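Changing Jobs at 52, Part Two

A few people wrote after the last post and asked how the first months went, so I'm going to put it down while I still remember it. I left the insurance office in October. I had been there long enough to have a drawer with my name on it. The new job is in purchasing at Doolan, on the other side of town from Vurnmont.

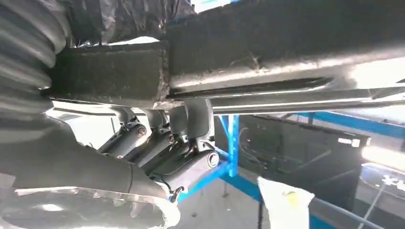
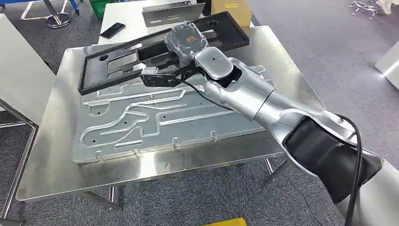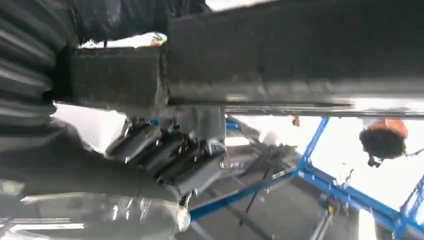
Ewan Cartwright

The first thing I got wrong was the commute. I had looked it up on a Sunday and it came out very well. On a workday the Colside bridge backs up from 7:15 and there is no good way around it. I tried leaving earlier and I tried leaving later. Now I leave at 6:40, park, and eat breakfast in the car with the radio on. My wife thinks this is sad. I like it.

The money took some planning. My pay dropped by 400 a month before tax, and the old place had covered dental. We had 3000 put aside for the changeover. I thought that was generous. Then the water heater went in the second week and took 900 of it. If you are planning a change like this, write down the big things in your house and how old they are. I had a spreadsheet with groceries down to the coffee filters and not one line for the water heater.

We cut the second car from full coverage, stopped one streaming service, and I started taking lunch. I expected to mind the lunches and I don't. I do mind the streaming service. We were halfway through a series.

Learning was harder than I thought it would be. At the insurance office I could answer most questions without looking anything up, and people came to my desk. At Doolan I was the one walking over to other people's desks. They order through a system called Rava, and every part has a code, and the same part can have two codes depending on who entered it first. In my first month I ordered 84 of something we needed four of. My supervisor phoned the supplier and they took most of them back. She didn't make a speech about it. I wrote the right code on a card and taped it to my monitor, and it is still there.

I keep a notebook now - a paper one, the kind with the elastic. At the end of the day I write down what I had to ask twice. The list was two pages long at the start. Last week one day had a single line on it, and that was how to book the meeting room.

Being older than most of my department has mattered less than I feared. I don't get all the jokes. I am also the only one who likes calling people on the phone, and in purchasing that gets you a long way. Suppliers will let an email sit for days and then sort the whole thing out in a short call.

What I miss is knowing everybody. I ate lunch with the same three people for years and we still text, but it's less each month. We have a dinner planned and it has been moved twice. I'm going to stop waiting for a date that suits everyone and go with whoever can come.

Someone asked in the comments whether I'd do it again. Yes, but I would have done it in spring. Starting a new job when it's dark both ways is hard going, and I was tired until the clocks changed.

Next post will be on the pension transfer, once I get the forms back. They have had them for a while.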